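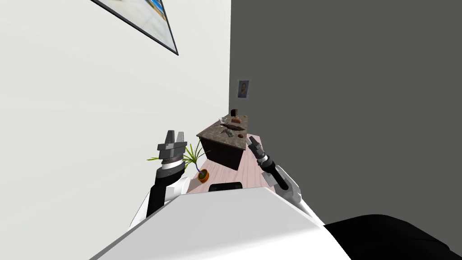 技術情報 ｜ 計量・選別

動的計量の点検手順を改訂しました：オートチェッカ「Flurnier」シリーズ

Traten 技術サービス部 Sorcha Jardine

Flurnierシリーズの動的計量点検について、手順書を改訂しました。発行日は2019年5月31日です。旧版の手順書をお使いのお客様は、次回の定期点検から新版に切り替えてください。旧版で取得した点検記録はそのまま有効で、さかのぼって取り直す必要はありません。

改訂の対象は、動的計量の繰り返し性確認、動的補正値の取得、排出確認、および記録様式です。静的校正の手順には変更がありません。分銅の等級、校正周期、設置水平の確認方法も旧版のとおりです。

改訂の経緯

旧版では、静的校正と動的確認を一つの章にまとめて記載していました。現場では静的校正の合格をもって動的確認も完了したと読まれることがあり、Imrie工場の社内ラインでも同じ読み違いが記録に残っていました。静的校正で確認できるのは、ロードセルと計量変換部が停止状態で正しい値を返すことまでです。搬送中の商品を計量するときの誤差には、ベルトの振動、乗り移り時の姿勢変化、風、隣接機械からの床振動、フィルタの設定が加わります。これらは分銅を静かに載せる操作では現れません。

新版では章を分け、動的確認を独立した作業として扱います。作業者の署名欄も別になりました。静的校正だけを行った日は動的確認の欄に斜線を引き、空欄のまま残さないでください。

手順の原案はGregor Cruickshankが作成し、Imrie工場の包装ラインで試行しました。その後、Bokleyの袋物ラインを担当するSeidu Kwofie氏に原案をお読みいただき、生産を止めて行う作業と、止めずに行える作業の区分について意見をいただいています。区分は新版の各節の見出しに「停止」「運転中」として記載しました。

用語の整理

お問い合わせで混同の多い語を先に整理します。

静的誤差：ベルトを停止し、計量コンベヤの中央に分銅を静置したときの、表示値と公称値の差。

動的平均誤差：同一の試験品を生産時と同じ条件で繰り返し通過させたときの、表示値の平均と、その試験品の基準値との差。

標準偏差：同じ繰り返し通過で得た表示値のばらつき。カタログの選別精度とは定義が異なる場合があり、両者を直接比較することはできません。

不明瞭域：同じ質量の商品が、ある通過では合格、別の通過では不合格と判定されうる、設定点の前後の範囲。標準偏差が大きくなると、この範囲が広がります。

動的補正値：停止時の計量値と搬送時の計量値の差を補う係数。品種ごとに保存されます。ベルト速度を変更すると無効になります。

平均誤差は補正値の取り直しで小さくできます。標準偏差は補正値を取り直しても小さくなりません。点検結果が不合格になったときは、どちらの値が外れているかを最初に見てください。平均だけが外れている場合と、ばらつきが外れている場合とでは、その後の作業がまったく異なります。

試験品の準備（停止）

試験品には、実際の生産品を使用します。内容物が偏りやすい袋物、液体を含む容器、粉体の入った紙箱では、代用のブロックや空箱に分銅を入れたものを使うと、搬送時の挙動が変わります。破損や漏れのおそれがあって生産品を繰り返し通過させられない場合に限り、外形と重心の位置を合わせた代用品を認めます。代用品を使った場合は、その旨を記録の備考欄に記入してください。

試験品の基準値は、別置きの静止はかりで測定します。静止はかりは校正の有効期限内のもので、目量がオートチェッカの目量より細かいものを選びます。Flurnier本体を停止させて測った値を基準値に用いることはできません。この場合、本体の静的誤差が基準値に含まれ、動的平均誤差が見かけ上小さくなります。旧版にはこの点の記載がなく、本体の値を転記していた例がありました。

試験品は、計量室または包装室の温度に十分になじませてから測定します。冷蔵品と冷凍品では、表面の結露が質量に加わります。繰り返し通過の前と後に静止はかりで測定し、両方の値を記録してください。差が本体の目量を超えた場合、その試験品で得た結果は破棄し、別の試験品でやり直します。

試験品には識別番号を付け、試験終了後は製品に戻さないでください。試験品の廃棄は、署名欄の下にある廃棄確認欄に記入します。

暖機とゼロ点（運転中）

電源投入後の暖機時間は取扱説明書のとおりです。洗浄直後の機体では、暖機が終わっていてもゼロ点が安定するまでに時間がかかることがあります。ベルトの内側とローラの軸受周辺に水分が残っている場合が多く、ゼロ点の推移を画面で確認すると、一方向にゆっくり動きます。推移が止まるまで試験を始めないでください。

自動ゼロ補正は、商品の間隔が確保されているときにだけ動作します。生産中に商品が連続し、間隔が詰まった状態が続くと、補正が行われないまま計量が続きます。新版では、試験開始前に自動ゼロ補正の最終動作時刻を確認し、記録する欄を設けました。時刻が大きく離れている場合は、上流を一時的に止めて補正を動作させます。

ゼロ点が頻繁に動く場合は、計量コンベヤに接触しているものがないかを点検します。頻度が高いのは、排出シュートのカバー、清掃後に戻し忘れた締結具、ベルト端のほつれ、床から立ち上げた配線の張りです。計量コンベヤのフレームを指で軽く押し、離したときに表示がゼロに戻るかを見ます。戻らない場合は、いずれかの箇所が接触しています。

繰り返し性の確認（停止）

試験品を、生産時と同じ速度、同じ間隔、同じ向きで通過させます。通過回数は100回です。回数を分割して行うことはできますが、途中で速度設定や品種設定を変更した場合は最初からやり直してください。

試験品は一個だけで行うより、複数個を順に流すほうが実際の間隔を再現しやすくなります。複数個を使う場合は、各試験品の基準値を個別に登録し、表示値を試験品ごとに分けて集計します。まとめて集計すると、試験品どうしの質量差がばらつきに加わります。

投入位置は取込コンベヤの上流側とし、計量コンベヤに直接置くことは避けてください。乗り移り部で生じる揺れは実際の誤差の一部であり、これを含めて測定します。手で投入する場合、商品が手から離れた時点で搬送速度に達していないことがあります。取込コンベヤが短い機種では、上流機のコンベヤから投入してください。

Imrie工場での試行は、毎分78個の設定で行いました。この速度では取込コンベヤ上での姿勢の安定が十分でなく、前半の通過で標準偏差が許容値を超えました。調査の結果、上流コンベヤと取込コンベヤの高さがそろっておらず、商品の先端が乗り移りのたびにわずかに持ち上がっていました。高さを合わせ、試験を最初からやり直して合格しています。本体側の設定は変更していません。

同様の現象は、計量信号の波形表示で見分けられます。正常な通過では、信号が立ち上がったあとに平坦な区間があり、計量値はこの区間から計算されます。商品が揺れていると平坦な区間に周期的な波が重なります。周期が商品ごとに一定であれば機械振動、商品ごとに異なれば姿勢の変化を疑います。

フィルタの設定を強くすると波は小さく見えますが、平坦な区間そのものが短くなり、速度の高い品種では計量値が立ち上がり途中の信号を含むことがあります。フィルタを変更したときは、波形の平坦部が残っていることを確認し、動的補正値を取り直してください。旧版にあった「ばらつきが大きい場合はフィルタを一段強くする」という記載は削除しました。

動的補正値の取得（停止）

動的補正値は、次のいずれかに該当するときに取得します。

品種を新規登録したとき
ベルト速度を変更したとき
計量コンベヤのベルトまたはローラを交換したとき
包装形態または商品の向きを変更したとき
フィルタの設定を変更したとき
繰り返し性の確認で平均誤差が許容値を超え、標準偏差は許容値以内であったとき

標準偏差が許容値を超えている状態では取得しないでください。取得した値そのものにばらつきが含まれ、取得のたびに異なる補正がかかります。短い期間に補正値が何度も更新されている品種があれば、履歴画面で更新日時と値の並びを確認してください。値が上下に振れている場合は、補正値の問題とみなさず、搬送の点検に移ります。

補正値は品種ごとに保存されますが、品種を複写して新しい品種を作ると、複写元の補正値も引き継がれます。内容量だけが異なる派生品種でも、商品の長さや重心が変われば補正値は変わります。新版の品種登録手順では、複写直後に補正値を消去する操作を必須としました。

一回の点検で補正値を確認する品種は、最大12品種までとしてください。これを超えると、先に測定した品種と後に測定した品種で温度条件がそろわなくなります。品種数の多いラインでは、点検日を分けて計画します。

判定設定点と不明瞭域

下限設定点は、管理したい限界値と標準偏差から決めます。限界値と同じ値に設定すると、限界値をわずかに下回る商品の一部が合格側に流れます。余裕をどれだけ取るかは、適用される法令、お客様の社内規定、取引先の仕様によって異なります。当社から一律の値をお示しすることはできません。

新版の付表では、Imrie工場の社内ラインの計算を記載しました。このラインでは下限設定点を限界値より2 g上に置いています。社内ラインの標準偏差と社内規定に基づく値ですので、他のラインにそのまま適用しないでください。付表は計算の順序を確認するために使用します。

設定点に余裕を取るほど、適正な商品を排出する割合は増えます。過剰な排出が続くと、現場で排出品をまとめて再投入する運用になりやすく、記録上の不合格数と実際の不合格品の数が一致しなくなります。再投入を認める場合は、再投入品を識別できる時間帯を設け、集計から分離してください。

充填機へのフィードバック制御を使用しているラインでは、設定点の変更がフィードバックの目標値に影響しないことを確認します。Flurnierの現行ソフトウェアでは、目標値と判定設定点は独立しています。旧ソフトウェアの一部では、目標値を設定点との差で登録する方式が選択でき、この方式のまま設定点を動かすと目標値も動きます。登録方式は、品種設定の制御画面に表示されます。

排出確認（運転中）

排出の確認には、明らかに軽い試験品と明らかに重い試験品を使用します。限界値に近い試験品は不明瞭域に入ることがあり、排出されなかったときに判定と排出機構のどちらに原因があるかを区別できません。

確認は、単独で流した場合と、前後を合格品で挟んだ場合の両方で行います。後者では、不合格品だけが排出されること、前後の合格品が巻き込まれないことを見ます。連続した不合格品の排出も確認します。エア式の排出機では、連続排出時にエア圧が回復せず、後の商品が搬送路に残ることがあります。単独の試験ではこの状態は現れません。

排出タイミングは、速度の変更によってずれます。エンコーダ追従を使用している機体では自動的に補正されますが、時間設定の機体では品種ごとの調整が必要です。どちらの方式であるかは機体の銘板ではわからず、保守画面の入出力設定で確認します。

排出確認センサは、商品が排出箱に到達したことを検出します。センサの光軸が汚れていると、到達していないのに遮光状態が続き、未排出の警報が出ないことがあります。新版では、試験の前にセンサの遮光と通光を手で切り替え、画面の入力表示が追従することを確認する項目を加えました。

排出箱の満杯検知、箱の施錠、エア圧低下の各警報も同じ日に確認します。警報が出たあと、ラインが自動的に再起動しないことも確認の対象です。再起動には作業者による解除操作が必要です。

風と床振動

計量部の風防を外した状態での試験は認めません。清掃のために外した風防は、すべて戻してから暖機を始めてください。空調の吹出口が機体の近くにある場合は、空調の運転状態を記録に残します。空調を止めて試験し、運転して生産すると、点検結果は生産時の状態を表しません。

軽量品では、作業者が機体のそばを通る際の空気の動きが計量値に現れることがあります。試験中は通行を止めるのが簡単ですが、生産中に通行が続く場所であれば、機体の位置か風防の形状を見直す必要があります。

床振動については、隣接する充填機、振動フィーダ、圧縮機の運転状態をそろえます。生産時に運転している機械は、試験時にも運転してください。無負荷の状態でゼロ点の波形を見ると、床振動は商品を流さなくても現れます。周期が隣接機の運転周期と一致すれば、原因はほぼ絞り込めます。機体の脚をアンカーで固定しても振動は減らず、固定先の床が振動していれば増える場合もあります。脚の接地が均等であることを先に確認してください。

記録様式の変更点

新しい様式では、次の欄を追加しました。

静止はかりの管理番号と校正期限
試験品の識別番号、通過前後の測定値
自動ゼロ補正の最終動作時刻
隣接機および空調の運転状態
フィルタの設定値
動的補正値の、取得前の値と取得後の値
排出確認センサの入力確認
ソフトウェアの版

平均誤差と標準偏差の欄は、判定の印だけを付ける形式から、数値を記入する形式に変更しました。合否だけの記録では、許容値に近づいていく傾向を追うことができません。本体の統計画面から印字または出力した結果を添付する場合は、数値の転記を省略できます。

様式は紙と表計算ファイルの両方を用意しています。表計算ファイルの計算セルは保護されており、許容値の欄だけを変更できます。許容値を変更するときは、変更者と承認者の名前を改訂履歴に記入してください。改訂履歴のないファイルで作成された記録は、当社の保守訪問時に確認の対象外とします。

お問い合わせの多い項目

定期点検の周期は変わりますか。

変わりません。周期はお客様の品質管理計画に従います。ただし、ベルト、ローラ、ロードセルを交換した後は、周期にかかわらず、静的校正、動的確認、排出確認をこの順で行ってください。

生産中の統計画面の標準偏差を、繰り返し性の結果に代えられますか。

代えられません。生産中の標準偏差には、充填量そのもののばらつきが含まれます。両者を比較すると、ばらつきの原因が充填機とオートチェッカのどちらにあるかを推定する材料にはなります。

金属検出機と一体の機種も同じ手順ですか。

計量部については同じです。金属検出部の感度確認は別の手順書で扱います。一体機では排出機構を共用していることが多く、計量不合格と検出不合格の排出先が分かれている場合は、それぞれの排出先で確認してください。

試験品の向きを途中で変えてもよいですか。

生産時に向きが定まらない商品では、向きを混在させて試験します。生産時に向きがそろっている商品では、同じ向きに固定してください。混在させた場合は備考欄に記入します。

ベルトの継ぎ目の影響は試験に現れますか。

現れます。継ぎ目がローラを通過する位置と商品の位置の組み合わせによって、計量値に偏りが出ます。商品間隔がベルトの周長と同期していると、試験では偏りが常に同じ向きに現れ、平均誤差のように見えることがあります。間隔をわずかに変えて通過させ、値が変わるかを確認してください。

旧ソフトウェアの機体について

旧ソフトウェアの機体では、自動ゼロ補正の最終動作時刻が画面に表示されません。該当する機体では欄に「表示なし」と記入し、代わりに試験直前に手動でゼロ補正を行ってください。波形表示も簡易表示となり、平坦部の判別が難しい場合があります。保守担当者が訪問した際に、保守用の表示で確認することができます。

ソフトウェアの更新は、制御基板の種類によって可否が分かれます。更新できる機体でも、更新後は品種データの読み戻しと動的補正値の確認が必要になりますので、生産計画に余裕のある日を選んでください。更新作業の前に、品種データと補正値の控えを外部媒体に保存します。控えがない状態での更新はお受けしていません。

講習会

新版の手順に沿った実技講習を、10月にImrie工場で行います。講師はRhona DrummondとTorquil Jardineです。内容は、試験品の基準値測定、繰り返し通過と集計、波形の読み方、排出確認の各実習で、静的校正は扱いません。静的校正の経験がない方は、先に基礎講習を受講してください。

受講者には、普段点検している品種の包装寸法、搬送速度、現在の標準偏差をお持ちいただきます。商品の現物を持ち込む場合は、食品については事前に保管温度をお知らせください。安全靴をご持参ください。

改訂版の手順書と記録様式は、保守契約をお持ちのお客様には担当者からお送りします。契約のないお客様は、機体の製造番号とソフトウェアの版を添えて、技術サービス部までご請求ください。製造番号は操作盤の側面、ソフトウェアの版は起動画面に表示されます。

次号では、計量コンベヤのベルト交換と張力調整を扱います。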